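Marwood Household Handling Project
Progress report to the Hestside fund, second period
Prepared by Fathima Liyanage
2019-01-10

Dear all,

Thank you for your patience in waiting for this one. I had meant to get it to you before the holidays, but two of the quotes came in late and I thought you would sooner have a report with proper prices in it than one full of gaps. It is mostly about equipment this time, as you asked, with a short account of the collecting work first so that the spending makes some sense.

Where we are with the work

We set ourselves the job of gathering recordings of people handling soft things in ordinary homes: bedding, towels, clothes, the odd cushion. We have now recorded 360 sessions in all, of which 124 were done in bedrooms. Kitchens and sitting rooms make up the rest. The bedrooms have been slower going than I allowed for in the plan, partly because a bed takes a good while to put back in order between sessions, and partly because we wanted plenty of variety in the fabrics and kept stopping to swap them over (I am afraid my own linen cupboard has been raided more than once).

The hand-held grippers have done very nicely on the whole. Thick, fluffy cloth is kind to them, as the fingers can get a decent pinch on a fold and the pads seem to like the pile. Thin sheets are another matter. People learn to gather the sheet up a little before they close on it, and once they have the knack they are quite quick, but beginners do get cross with it and I can't blame them. 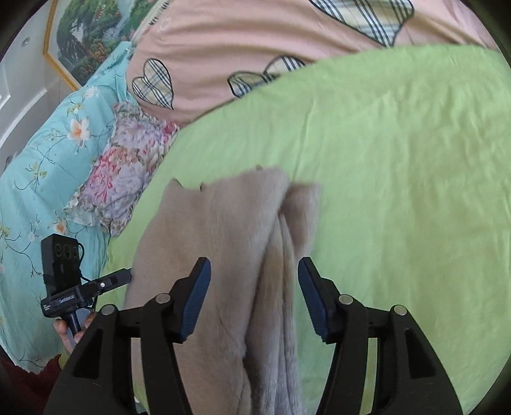
Hsueh takes the view that we should stop buying whole grippers and spend the money on pads instead, seeing that the fingers and frames are holding up and it is the gripping surfaces that we keep having to replace. I argued against this for a week or so and have come round to most of it. We do still need one more complete gripper, so that a pair is always free when another is on the bench, but I had put three in the July budget and I no longer think I could look you in the eye and ask for them all.

What we would like to buy

One complete hand-held gripper, with its camera and cables. The quote from Tatach is fair, and includes delivery. They have asked us to allow six weeks.

Replacement finger pads, 60 of them. A pair lasts us roughly a month in steady use, less if it is mostly towels. Buying them in one go brings the price down by a useful amount, and they take up no room at all in the cupboard.

Spare cables and connectors. I under-budgeted for these, plainly and simply. Cables get tugged and trodden on in small rooms, and we lost the better part of two afternoons in the autumn to one that worked only when held at a certain angle. I would like a spare of every type in each kit bag.

Storage. The recordings are filling our drives faster than planned, and we will want another pair of drives before the summer. I have a quote for these too, though I would prefer to hold off ordering until we have settled how long the raw recordings are to be kept.

What we would like to put off

The robot arm was down for this period and I would like to move it to the next. We looked at two models and liked the smaller one a good deal, but the room at Marwood needs a sturdier bench and another pair of sockets before either could go in, and the landlord has yet to give us a date for the electrics. It seems a poor use of your money to have an arm sitting in its crate. Holding it back also leaves enough in the equipment line to cover everything listed above, so I am not asking for anything extra, only for your agreement to shift things about between the headings.

Staffing and training

No change in staffing. We now give each new person a full morning with the gripper before any of their recordings count, starting on towels and working up to fitted sheets, and the number of sessions we have to throw away has dropped since we began doing so.

What I need from you

A yes or no on moving the arm, please, and on the pads, as the Tatach price is only held until the end of the month. The quotes are in the folder that comes with this report, with the old budget and the new one side by side. Do ring me if any of it is unclear, and you would be very welcome to come over to Marwood and have a go at a duvet cover yourselves.

With warm regards,
Fathima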